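Gripper budget thread, because three of you asked what we're spending and I only had it on a sticky note 🧵 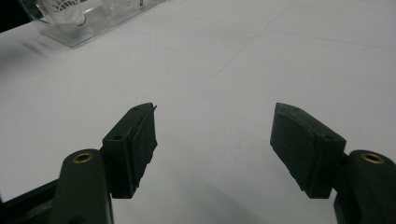 Green fingers, brass inserts, white table. Pad edges look ragged.

So the plan was one arm, one gripper, done. Then I sat down with Oliwia Sowa and we priced the stuff that wears out, and wow, I had left off basically a whole column.

Pads first! I'd put down 2 sets for the year. Glykeria laughed at me and changed it to 8. She ran the Lonarow bench all through April so I'm going with her number.

Next, spare fingers. Takács quoted us $21 a finger if we order 20, and more if we order fewer (they wouldn't put the smaller price in writing, grr). We don't need 20 right now. We will by next spring. Ordering 20.

Somebody asked why not print our own. We might! But then I need printer time, filament, inserts, and a person to press the inserts in, and that person is Igor, and Igor is already booked on the Folen job.

Things I forgot in the first draft: screws, cables, shipping both ways for repairs, a second power supply, clear bins for the test objects. The bins are cheap but they add up when everyone wants their own.

The big one is still the second arm. Grunbridge will hold the price until 17th May, and after that it's a new quote. I'd love to buy it now. Eugeniusz wants to see one full quarter of real hours on the first arm before he signs anything, and fair enough, it's his signature.

My compromise: order fingers and pads now, ask Grunbridge for a lease number, keep the second arm on its own line so it can slide without dragging everything else with it.

If you lease your arms, tell me what you pay for service calls? That cell in my spreadsheet is just a question mark.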